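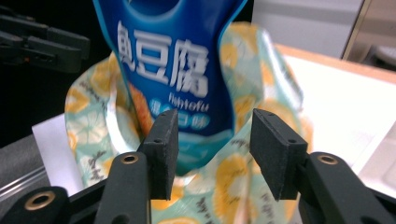

Thursday, July 30, 2020
By Tiago Frade
4 comments · 11 shares

Second day with the Stikon hand-held kit, on loan from Rebelo until the invoice question is settled. List price is 3060 for the pair of grippers, software not included. Beatriz Serrano set the task: snack bag and soft pouch, nothing rigid.

Foam pads are better than the rubber ones on the Prillari set. They come square to each other when closed and the screws are reachable from the top edge, so a swap takes 2 minutes with the short driver. Trigger travel is long. My thumb noticed after 35 runs.

Cloth remains the hard part. The pouch opening folds over on itself and the fingers need more clearance than the manual suggests. I widened the starting gap and wrote the value on the bench sheet.
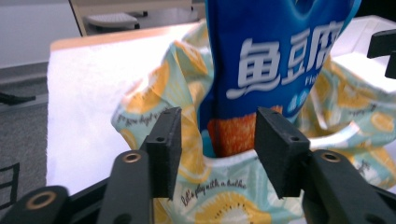
Fingers open at the mouth of the pouch, fish tofu package upright between the folds.

Beatriz wants 200 runs before she signs anything. I think the hardware is worth the money and the export tool is not — it dropped the timestamps twice this morning, and support answered with a link to the page I had already read. Asked Rebelo for a price without the software. No reply by six.

Tomorrow: same task, left hand leading. Charge both batteries tonight.

Recent entries
Stallulard demo, first notes
Prillari pads after a month
Bench sheet, revised columns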